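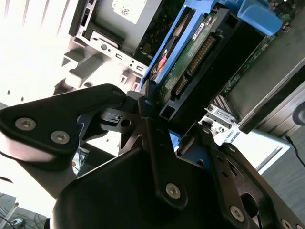
February, after 11 at night, and I'm still up because of the old tower. I've been putting off the drives since before Christmas and today I finally ran out of excuses, so this is mostly going to be about hard drives, sorry, future me. The plan was to get everything off before the thing dies, and to stop being scared of the inside of it. I love those blue carriers! All that gray metal in there and then this one bright, glossy blue thing with a big rounded tab on it, like something out of a toy box. The drive sits in it with its green board showing and a little white label on the board, and you get a proper look at the gold contacts when it's at a slant in the case like that. I never knew there were so many of them. I kept my fingers well away.

The tower came from Štěpánek, the repair place in Sarnar that used to be next to the bakery, and I paid 60 for it with a keyboard thrown in. The keyboard lasted longer than I thought it would. I know there are photos on there from the lake summer, and all my old letters, and a folder called "misc new new" that I'm a bit afraid of. 123 folders on the main drive, by the way. I counted tonight, on purpose, so I'd have something to check the copy against, and then I had to count again because I'd started making toast in the middle.

I rang for advice before touching anything else, and I'm glad I did, even if it meant forty minutes on the phone and cold tea.

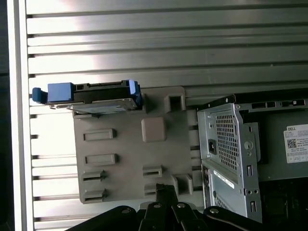
Zdislava Ondrejka told me to stop worrying about the computer and start writing things down: which drive came out of which bay, which way around it was facing, which plug went where. She said people never break the drive, they just lose track of it, and then they format the wrong one on a tired evening. I said I'd never do that. She said, well, you're tired and it's evening. Fair enough.

So I got out the Skarkero notebook (the good one, I'd been saving it for something nicer) and made a page for each drive. Top of the page, the bay. Under that, what I think is on it. Under that, what's really on it, to be filled in. I used a pencil, and I drew little arrows for which way the tab points, and my arrows are terrible. 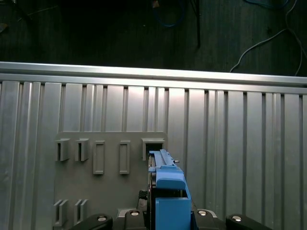

Then at the back I started a list of what can go. Three copies of the same tax folder, for one. The installer for Doketti, that recipe program I tried twice and hated both times. A whole drive may turn out to be nothing but backups of the other drive, which would be very like me. I got as far as 29 folders and my eyes gave up – I'd started reading the letters instead of sorting them, and there's no getting anything done once that starts.

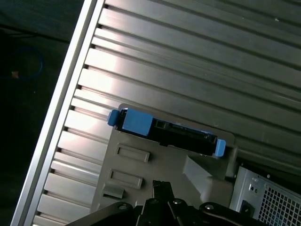 Drive carrier over the gray bracket, ribbed panel behind.

Tomorrow: call Zdislava back and ask about the cable, buy bread, and do the next batch before lunch while I've still got some sense. Also find out where I put the case screws. I think they're in the blue mug, but I washed a blue mug at dinner, so we'll see.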